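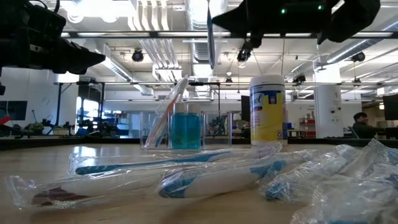 Figure 1. Wrapped toothbrushes on a wooden tabletop.

Small Things We Throw Away: A Project on Bathroom Plastic
Yetunde Sani and Nadja Ruchti
April 1, 2021

Why we picked this topic

Our class spent most of the year on food packaging, and we wanted something close to home that gets less attention. Nadja suggested the bathroom, and once we started opening cabinets we couldn't stop! Shampoo caps, floss boxes, razor handles, toothbrushes – so much of it is plastic, and so much of it comes wrapped in more plastic.

What we did

We wrote a short survey and handed it out at school in September. We got 200 forms back, which was far more than we had hoped for (thank you to everyone who filled one in during lunch). We asked how often people replace their toothbrush, where the old one goes, and whether they read the recycling marks on the package. Then 18 families agreed to keep a bag next to the bathroom trash can and save every bit of plastic packaging for two weeks. We named the bag plan Ploslow, a mashup of "plastic" and "slow" that stuck.

What we found

Most people put an old toothbrush straight in the trash, but plenty keep one for scrubbing grout, bike chains or muddy shoes. We loved reading those answers! Very few had ever looked for a recycling mark. Thin wrappers were the hardest part to sort, and several families wrote that they had no idea which bin to use. The bags also filled up faster than either of us expected, mostly with refill pouches and the film around multipacks.

Problems along the way

Our question about "single-use items" was too vague, and people read it in very different ways. We would list the items by name next time. Two families also mixed in kitchen plastic, so we had to sort those bags again on Yetunde's porch.

Next steps

We want to run Ploslow again with more families and weigh the bags on a proper scale. Nadja is already redrawing the survey form.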